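Subject: Re: [reading-room] Evening hours + the poetry shelves

Meenakshi Lobo wrote:
> Can we keep the room open until 8 in May? Also somebody has
> moved the poetry again and I can't find the Picard letters.
> And did Renik ever send the quote for rebinding?

Quick one, on my lunch.

Yes to 8, fine by me. Two people on the desk after 6 though, not one. I can do the first week.

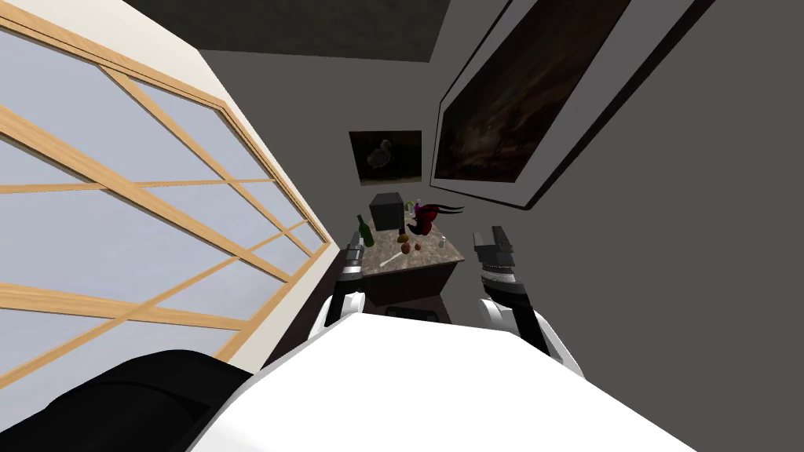 Big window and the framed painting

Poetry is behind the door now, A to M on top. Not my idea. Picard letters are with the oversize stuff – call number ends 2261, green slip in it. Please put the slip back, last time it went missing and I spent an hour on my knees lookng.
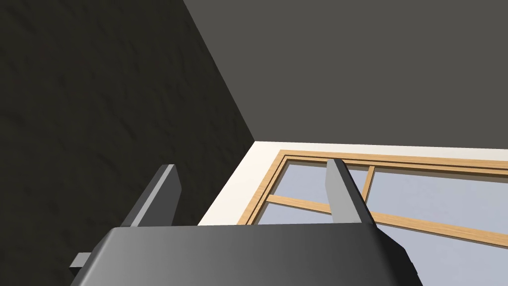 Corner of the room, looking up

Renik did send a quote. 2000 for the lot, which is too much for 12 volumes, half of them novels we could replace secondhand. I'd do the atlases and the two parish histories and leave the rest. Prulon might be cheaper but they want everything boxed and labeled first, and who has 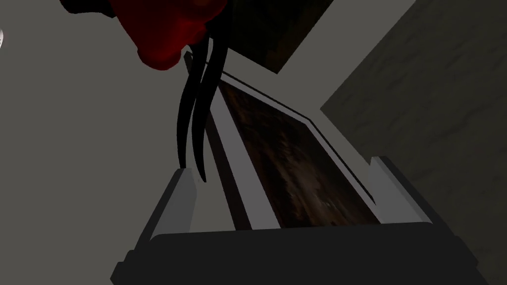

time for that before summer. Anyway will ask them. If anyone has used Prulon for cloth bindings tell me off list, I'd like to know how the spines held up.

Other bits before I forget:

1. Overdue notices go out at the end of the month. Check your own name first please.

2. Book group is doing the Wateo stories next, the short ones. We have one copy so share it – no holds longer then a week.
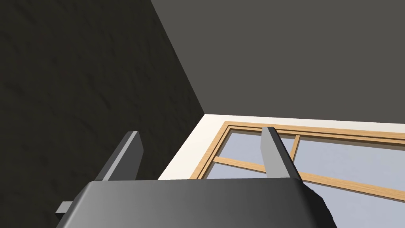

3. Donations: no more encyclopedias. Really.

Back on email tonight after 8.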